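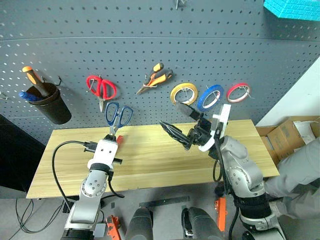 The cable on the left wrist failed again in February, so I spent two evenings on the two-arm cell going over everything I had been putting off. These are my notes, mostly so I don't have to work it all out a second time.

The task on this cell is tool sorting at a pegboard. Tools start on the table and end up on hooks, or the other way around. It sounds easy and it wears the hardware in odd ways. The arms spend most of the day at near full reach with the wrist turned up, and the board sits farther back than the arms would like. I can't move the board forward without losing table, and I can't move the base without redoing the mount, so the wrists and the cables take the punishment.

The failure itself was dull. The left gripper dropped off the bus at a certain wrist angle and came back when the arm moved away from it. Swapping the gripper changed nothing. Swapping the cable fixed it. I cut the old one open and found two broken strands and a third on its way, all within 3 inches of the connector. The plug goes into the side of the gripper and the cable leaves it at close to a right angle. When the wrist rolls outward the cable pulls straight on the plug.

The previous cable had been tied down tight along the forearm. It looked clean, and it was wrong. The new one has a big loose loop below the wrist before it comes back to the arm. I set the length by rolling the wrist to both limits with the brakes released by hand and adding slack until nothing went taut, then adding a little more. The loop hangs in front of the table edge, where it can catch on the corner if the arm comes in low from the front. I put a keep-out zone in the planner for that, 27 mm above the tabletop and running the full length of the front edge. So far it has cost me a few rejected paths and no snags.

Olaia Vidal suggested a spring-loaded cable retractor. I tried the one Tistel sells. It kept a steady pull on the wrist, enough to show up in the torque readings, and I took it off the same night.

Second item: end effectors. I had a black hand on the right and a white gripper body on the left for quite a while, and the two do not report position the same way. The left gives opening width. The right gives a joint value for each finger. If you feed both into the same logging script, as I did, the right side looks as if it never closes. I now convert at the driver and leave the script alone. The conversion table lives next to the driver config, and the file has a date in its header.

Third: hooks. The pegs are plain bent wire, and they rotate in the holes if a tool is pulled off at an angle. A hook that has turned a few degrees will still hold scissors, but the next hang attempt lands on the side of the wire. I went through the board and crimped the back leg of every hook in use. The unused ones I left loose. 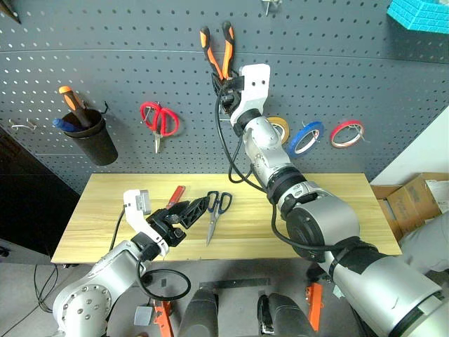 Labels: calibration, pegboard cell, maintenance

With the cable done, both arms had to be recalibrated against the board. I use the pliers for this. They have a wide handle spread and a pointed jaw, so it is easy to tell whether they are being held square. The arm takes them to the board, holds, and I compare the commanded pose with a steel rule and a square.

The order I follow:

Home both arms and let them sit powered for 18 minutes. The joints drift while they warm up, and a calibration done cold is off by the afternoon.

Touch off on the table first. The tabletop is flat enough to trust. The board is not. It bows a little in the middle, where there is no fixing behind it.

Touch off on the board at the outer holes, then near the center. Fit the plane to the outer points only and store the center error as a separate offset.

Run one arm at a time with the other parked over its own half of the table. Do not park it straight up. I did that once and the elbow sagged against the stop when the brake let go.

Check the bolts on the round joint plates last, after the arms have moved. I mark each bolt head with a paint pen. Two on the left arm had turned since the last check, neither by much. They went back with thread locker.

The cycle counter on the right gripper read 1,981 when I finished. I wrote it on a strip of tape stuck to the controller, next to the previous reading. The finger pads wear on the tips first, and I would like to know how many cycles a set lasts before the scissors start to slip. My guess is around twice that number, but the pads from Tarska are a softer compound than the ones I had before, so the old log doesn't help.

Still open: the cables on the floor at the left need a proper channel, and the right forearm cable has a second bend under the elbow that I don't like the look of. A spare for that one is on order from Rivera. I also want to try closed hooks for the tape rolls, as the open ones let a roll walk forward when the board gets bumped.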